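Skastard packing automation: second progress report to the Roussel Fund
Prepared by Léonie Lebrun, project lead, Burkura

Period covered: November to February

1. Where we are

The grant supports two things: automating part of the packing work at our Brurcombe site, and working out with staff what their jobs look like afterwards. In the first report we had the layout agreed and little else. We are now recording demonstrations with hand-held grippers, and the first trained routines are being tried on soft packaging, the category that gave the old suction system the most trouble.

The demonstrations are done by packers. We had planned to use engineering staff for this and changed our minds in the first month. Ferenc Szűcs has packed at Brurcombe for 10 years and his way of picking up a plastic-wrapped item is different from what our engineers were doing. His recordings needed less cleaning up, so we asked for more people from the floor.
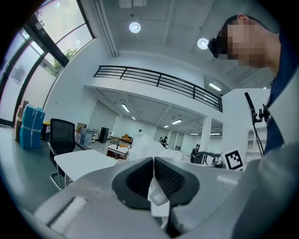

Burkura Operations, Work Design Team

2. Demonstrations recorded

We have over 600 usable demonstrations. The target for this stage was lower, but the mix is not what we wanted. Rigid boxes are well covered. Bags and loose sheeting are behind, mainly due to a calibration fault in January that made a batch of recordings unusable. Yannick Vasseur traced it to marker boards that had been shifted when the tables were cleaned. Board positions are now marked on the tables and checked at the start of each session.

Recording sessions run in the mornings. Each one ends at noon whether or not the list is finished. We tried afternoon sessions and dropped them at the request of the people doing the work, who found the grippers tiring on the wrist after lunch and the headgear uncomfortable when worn for long stretches.

3. What has changed for staff

Four packers now spend part of their week on demonstrations. They are paid at the trainer rate for those hours. This was not in the original budget and is covered from the equipment line, where we underspent.

Two of them have asked to move into the new cell operator role when it opens. The other two would like to stay in packing and keep demonstrations as a part-time duty. We had assumed everyone would want the operator role, and the draft job descriptions were written that way. Jacqueline Caron is rewriting them so that both paths are available.

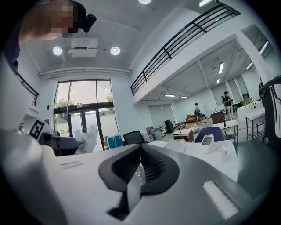 The rewrite also has to deal with who fills in on the packing line while people are recording. At present the remaining packers absorb it, and they have told us plainly that this is not fair in busy weeks. From next month a relief packer will be rostered for every recording session. If no relief is available, the session is cancelled.

No positions have been removed in this period. We gave a written commitment that none would be while the grant is running, and it stands. Staff have asked what happens after that. We do not have a full answer yet and have said so at the staff meeting.

4. Problems and delays

The labour agreement covering the operator role is still in draft. Thibault Brunet is handling this and expects a version for signature before the next report.

Delivery of the fixed arms for the first cell has slipped. Demonstrations can carry on without them, but the floor trial cannot start, and we are asking to move that milestone back by one reporting period. No additional funds are requested.

5. Next period

Finish the soft packaging set, with priority on bags.
Roster relief cover for all sessions.
Circulate the revised job descriptions for comment.
Install the first cell and begin the floor trial, subject to delivery.

The spending table and the staff survey results are attached separately. Questions about the survey should go to Jacqueline Caron.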